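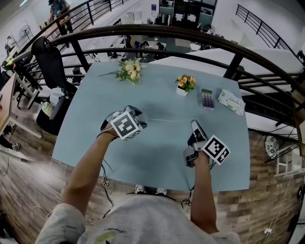
Walking with a cane after a spinal injury — does the left side ever catch up?

Iveta Tichý
Incomplete injury at C6, 20 months out. My right side came back well. The left drags and the hand is slow. A clinic in Bristthorpe wants me to buy a package of 43 sessions and says I'll "even out" by March. Has anyone here evened out? I'd like to hear it from somebody who isn't selling sessions.

Llanos
I'm four years out and still lopsided. I did get stronger on the weak side well into year two, so I wouldn't write it off. But a date? Ask them what they measured at your first visit and what number they expect at the end. Mine went quiet when I asked. Also ask whether you can pay per visit and quit. I'd see a rehab doctor with no stake in the place before signing anything.

baltomex
my cousin did a package like that and loved it, walks great now. his was a knee though

Stedska
A knee isn't a spinal cord. Get your cane height checked — mine was too tall and I blamed my leg for months.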